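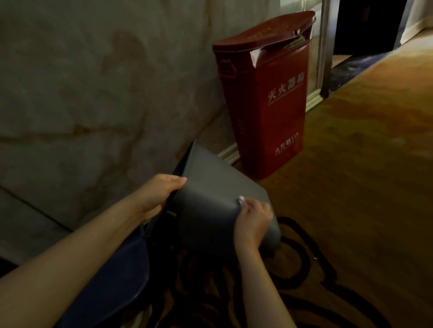

Antoniadis has already objected to the proposed label scheme on the ground that it treats the two hands as a single actor, and I believe that objection should be settled before the Hitska release is tagged. His position is that a lift in which one hand holds the upper left edge of a rigid part and the other holds the lower right edge is two contacts with separate start and end times, and that the planner needs both.

I am opening this thread so that the matter can be discussed in one place. The proposal, as circulated, reads as follows:

1. Each head-view clip is divided into segments by the Wikard segmenter.
2. Each segment receives one verb and one object.
3. Contact state is stored as a single flag, true or false, for the segment.
4. The planner reads the verb, the object and the flag.

Comments are requested on items 2 and 3 in particular. Item 1 is not under review.

– lodon_maint

Posted by kestrel_ops
February 12, 2025

I support the objection in part. The single flag was adopted when all of our material came from table work with one arm. It was adequate for that purpose. It is not adequate for floor-level work with large flat parts, where the grip is at opposite edges and the part is tilted during the lift.

I would, however, caution against changing item 2 at the same time. The verb list has been stable since August, and three downstream tools depend on it. If the contact record is split into left and right, the verb can remain as it is.

Posted by M. Antoniadis

I thank the maintainer for stating my position fairly. I wish to add one point that was lost in the summary.

My concern is less with the number of flags than with where they are attached. At present contact belongs to the segment. It should belong to the hand. A segment boundary is placed by the Wikard segmenter when the motion of the view changes, and the view belongs to the head. When the wearer looks down or turns aside, a boundary is inserted although neither grip has changed. The planner then receives two lifts where there was one, and it will attempt a release and a second grasp between them.

I went through the 60 clips in the review set. In 13 of them the planner produced a release that did not correspond to any release by the hands. All 13 were two-handed.

Posted by tern_grid

With respect, I do not find 13 of 60 persuasive as an argument for a change of schema. It is an argument for a better segmenter. If the boundaries were placed correctly, the flag on the segment would be correct also, and no consumer of the data would need to be modified.

The Coutinho smoothing pass was written for this situation. It merges neighboring segments when the verb and the object agree. Was it enabled for the review?

Posted by M. Antoniadis

It was enabled. It merged the segments in most clips and left the 13. In those, the object label differed on either side of the boundary. The detector gave "panel" before and "cover" after, or the reverse, for what an annotator would call the same part. The merge rule requires agreement, so no merge took place.

Posted by tern_grid

Then the fault lies with the detector, and my objection stands in a different form. We should not alter the contact record in order to compensate for unstable object names. A tracking identifier on the object would solve this more directly.

Posted by kestrel_ops

A tracking identifier would help. I doubt that it would be sufficient. In head-view material the forearms pass over a good deal of what lies below them. A dark part held over another dark part gives the tracker very little edge to follow, and the identifier is frequently reassigned when an arm crosses. We have measured this in our own group and would not wish to depend on it for the release decision.

The hands, by contrast, are found reliably. They are large in the view and their color differs from most parts. A record attached to the hand would rest on the strongest signal we have.

Posted by plover_qa

May I raise a practical matter on behalf of the annotation group.

The group is willing to label contact for each hand. It asks for a written rule on the following cases, which have caused disagreement between annotators:

a hand that rests on a part without bearing its weight;

a thumb lying on top of a part while the fingers are wrapped around the rim (one annotator recorded a "press" and another a "grip");

small tabs or clips that project from the edge of a part next to the fingers, where it is not clear whether the hand is holding the tab or the rim;

a part that may be free of the item beneath it or may still be touching it. From above and behind, the gap cannot always be judged.

The last case matters most. Annotators have been marking "lifted" as soon as the part is tilted. The software group has been reading "lifted" as "clear of all support." These are different claims, and the planner acts on the second.

Posted by lodon_maint

The last point is well taken and had not reached me before. I propose that the value "lifted" be withdrawn and replaced with three values: "supported," "clear," and "undetermined." An annotator who cannot judge the gap shall enter "undetermined." The planner shall treat "undetermined" as "supported" and shall not begin lateral motion on it.

For tabs and clips, the rule shall be that the hand is recorded as holding the parent part unless the fingers are closed on the tab alone.

For the thumb, "grip" shall be used whenever any finger of the same hand is behind or under the rim.

Posted by tern_grid

I agree with the three values. I do not agree that "undetermined" should be treated as "supported" in every case. On a long clip with poor visibility, the planner would wait until its time limit and then abort. We saw this last year with the old "unknown" value, and users responded by editing the labels by hand to make the plan complete. A rule that invites people to falsify the record is not a safe rule, whatever its intention.

I would ask instead for a short upward test motion when the value is "undetermined." If the wrist load is steady over the test, the planner may proceed.

Posted by kestrel_ops

The test motion is sensible where there is a wrist sensor. Two of the sites that use Hitska have none. For those sites the conservative reading must remain the default, and the test motion could be enabled by a configuration key.

Posted by tern_grid

That is acceptable, provided that the key is documented on the front page of the configuration guide. The last such key was described only in the change log, and my group spent a considerable time looking for it.

Posted by ibis_ctrl

I have read the thread with interest and would add a remark from the control side.

The present controller accepts one grasp event and closes both grippers on it. If contact is to be recorded for each hand, the controller will receive two events, and they will seldom fall on the same time step. In the files I have examined, the hands close up to 11 steps apart. Should the second gripper wait, or should the first begin to take load as soon as it has closed? With a flat part held at opposite corners, the answer has a large effect on twist. Our controller limits torque at each wrist and will fault if one arm takes the load alone.

I therefore ask that the planner, and not the controller, be responsible for a joint condition: load is not applied until both hands report contact.

Posted by M. Antoniadis

I would prefer that the joint condition not be applied universally. People often start with one hand, raise an edge, and bring in the second hand once there is room for the fingers. If the planner refuses any load until both hands are in contact, this way of working cannot be reproduced, and it is common in the floor-level clips.

The condition could be tied to a limit on tilt. Below the limit, one hand may carry. Above it, both are required.

Posted by ibis_ctrl

What limit is proposed? I cannot approve a condition without a value.

Posted by M. Antoniadis

I have no value to offer yet. It will depend on the mass of the part and on the torque limit of the arm, and should probably be computed for each. I will prepare a note.

Posted by ibis_ctrl

Until the note is available, our group will keep the universal condition in its own branch. I state this so that there is no surprise when results differ.

Posted by plover_qa

Regarding effort: relabeling all 483 clips for both hands is not possible before the release. The group can complete the 60 in the review set and will then proceed with the two-handed material, in file order. One-handed clips can be converted by script, with the idle hand set to "no contact," and spot-checked.

Kindly confirm that files with the old single flag will still load.

Posted by lodon_maint

Confirmed. The loader will read the old flag and write it to both hands, with the source field set to "inherited." Any tool that requires labels made for each hand separately can filter on that field.

The position as I understand it is this. Contact moves from the segment to the hand. The verb list is unchanged. "Lifted" is withdrawn in favor of the three values. "Undetermined" is conservative by default, with the test motion available by configuration key, documented on the front page as requested. The joint load condition remains open pending the note.

I will place the schema change in the Lodon repository for review. Objections to the wording should be made there; objections to the substance should be made here.

Posted by tern_grid

I maintain my objection regarding the detector. I will file it separately, with the 13 clips attached, and will not hold up the schema on account of it.

Posted by plover_qa

One correction to the wording, which I place here for want of a better location. The draft says "the hand that holds the part." In the two-handed files this should read "each hand that holds the part," or annotators will again choose one.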